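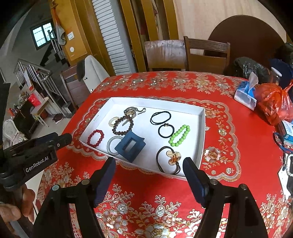 Sedari presenta Illia, su servicio de orden para pulseras, gomas y pinzas del pelo

Brustdale, 14 de julio de 2023. Hola a todos, soy Ximena Quezada y hoy por fin puedo contaros en qué andamos metidos desde octubre. En Sedari llevamos 7 años ayudando a la gente a ordenar armarios, despensas y trasteros, y siempre nos quedaba el mismo rincón pendiente: ese cajón (o cuenco, o bolsillo de abrigo) donde acaban las pulseras de cuentas, el reloj, las gomas negras y la pinza grande que no cabe en ningún sitio. Pues bien, ¡para eso nace Illia!

La idea es sencilla. Vamos a tu casa, sacamos todos los accesorios y los ponemos en una caja blanca, baja y rectangular, encima de la mesa y con el mantel que tengas puesto. A mí me encantan los rojos con flores doradas, pero ahí no me meto. Sobre el fondo blanco se ve todo enseguida, hasta una goma negra finita, y es mucho más fácil decidir qué se queda en el baño, qué va al joyero y qué llevas meses sin ponerte.

Antes del lanzamiento hicimos la prueba en 176 hogares de la zona. Mi compañero Rachid Abdel Rahman apuntó pieza por pieza lo que salía y se quedó pasmado con las gomas: 419 en total, muchas con cuentas o con algún adorno de flor - y esas, ojo, las guardamos aparte para que no se enganchen con las pulseras elásticas.

«Yo pensaba que había perdido una pulsera verde y estaba debajo de una pinza», nos contó Angharad Mathias, una de las primeras clientas.

La visita dura una mañana y la caja se queda en casa. Empezamos en Brustdale, y en octubre llegaremos también a Penner, donde Cadi Vaughan llevará las citas. Para el arranque hemos preparado 530 cajas, así que si os apetece apuntaros, ¡no lo dejéis mucho!

Las reservas ya están abiertas en la tienda de Sedari en Brustdale. Para entrevistas o visitas de prensa, preguntad por Cledwyn Bellis en la misma tienda, por las mañanas.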